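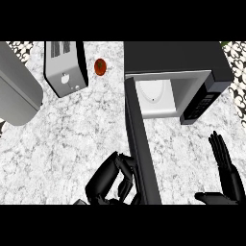
Fedlow's repair and reuse project is two years old this month, and the members' meeting has agreed to keep it going through next winter. The project takes in small household appliances that would otherwise go to the Blackwood landfill, checks them, and passes on the ones that are safe to use. Most of what arrives comes out of kitchens. A silver toaster and a black microwave with its round turntable plate still inside are typical of the sort of thing people replace when they redo a countertop, and both kinds are worth saving if the cord and the door are sound.

Since it opened, the project has kept 4000 pounds of appliances out of the ground. That figure comes from the scale at the Blackwood transfer station, where everything we can't pass on is weighed and sent for metal recovery. Microwaves make up the largest share by weight, followed by vacuum cleaners.

Please remember that we do not open microwave cases. The parts inside can hold a dangerous charge after the plug is pulled, so ours are tested from the outside only. If one fails, it goes straight to recovery. Turntable plates are a different matter - we keep a shelf of spares, and you are welcome to look through it if yours is cracked. Bring the old one along to match the size.

The county is reviewing its contract with Pemovero, the company that hauls scrap metal from the station. The current contract has 28 weeks left to run. Our group has asked that the next one require refrigerators and freezers to be drained of coolant before they are crushed. The present wording only says they should be "handled properly," and that leaves too much open. Written comments can be left at the county office in Blackwood.

Drop-off is at the old Trollotar feed store on Sunday until 6 p.m. Use the side door, and tape loose cords to the appliance. We can't take televisions, air conditioners or anything with a gas fitting. Batteries should be removed and put in the separate bin by the door - it was overfull last time, and a second bin has been ordered.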